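# Prerkik Shared Workshop: Member Forum
## Build Logs > Two-arm humanoid, upper body: cable routing and soft-object handling

**bench_steward** wrote on 23/01/2022:
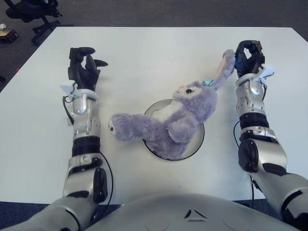

*Plush bunny on the plate, both arms on the table, head camera view.*

Members are invited to comment on the current state of the upper-body build before the February review. The torso, both arms and both hands are mounted. The work now under discussion is the handling of soft objects placed between the hands, and the routing of the forearm cables.

The following points are open:

- The cable at each forearm runs outside the plating and down beside the arm. The build group proposes to leave this arrangement in place until the review.
- The wrist tags are to be retained. Entries in the log should refer to a hand by its tag and not by "left" or "right" alone, as several earlier entries used the observer's left.
- The standard test object has been the foam block. A proposal has been received to replace it with the plush.

Comments should be posted in this thread and not sent by message.

---

**flaver_lathe** wrote:

I object to the third point. The foam block has fixed dimensions and can be cut again to the same drawing when it wears out. A plush toy cannot. Its ears and limbs will settle differently each time it is put down, and two members running the same test will not be running the same test. The log contains 35 entries made with the block. Changing the object now would leave us with no means of comparing them with anything that follows.

I have no objection to the plush as a supplementary item.

---

**quietgearbox** wrote:

With respect to the previous post, the variation is the purpose of the proposal. The block presents flat sides to the fingers and tells us very little about how the hands deal with fur or a long ear. In the posted view, one ear is lying up against the fingers of the right hand. A grasp that begins from such a position is a reasonable thing to ask of this build, and the block will never produce it.

I would support keeping the block for calibration and adopting the plush for handling trials. The two sets of results should be kept in separate tables.

---

**drilterent_spares** wrote:

My comment concerns the cables only. I do not agree that the present routing should stand until the review. A loop hanging outside the forearm can catch on the near edge of the table when the elbow comes back. I reported this on the bench build at Drilterent last year, where a connector was pulled out and three weeks were lost waiting for a replacement.

I request that a clip be fitted at the elbow housing and a second one behind the wrist band. Printed clips would be sufficient. I can supply the file.

---

**bench_steward** wrote:

The request is noted. Would **drilterent_spares** please confirm the clip's inside diameter and state whether it can be removed without tools? The build group has asked that nothing permanent be attached to the forearm plating.

---

**drilterent_spares** wrote:

It opens by hand. I will measure the diameter against the cable itself, as the figure in the parts list appears to be for the previous cable. The clip does not touch the plating. It grips the black band.

---

**bolger_bay** wrote:

Two remarks.

First, the plate. If the object is to be presented on a plate, the type of plate and its place on the table should be written down. A raised rim changes how low the fingers can approach, and I have seen no mention of it in the procedure. The Bolger bay has a marked mat that could be borrowed for this.

Second, I share the concern of **flaver_lathe** about repeatability, though I do not share the conclusion. The starting position of the plush could be recorded with a photograph before each trial. We already do this for the sewing machine retrofits and it adds very little time.

---

**flaver_lathe** wrote:

A photograph records the variation. It does not remove it. I maintain the objection, and I ask that it be entered in the review notes. I accept the suggestion of separate tables, on the condition that no trial with the plush is reported as a pass or a fail under the existing criteria, which were written for the block.

---

**quietgearbox** wrote:

That condition is acceptable to me. I will draft separate criteria. I propose 18 trials for the first set, with the starting photograph as described by **bolger_bay**.

---

**bench_steward** wrote:

The position is recorded as follows. The foam block remains the standard test object. The plush is admitted for handling trials under separate criteria, to be drafted by **quietgearbox** and posted here. The objection of **flaver_lathe** will be entered in the notes. The plate and its placement will be added to the procedure.

The clips remain undecided pending the measurement. Members using the table in the meantime are asked to check both forearm cables before enabling the arms.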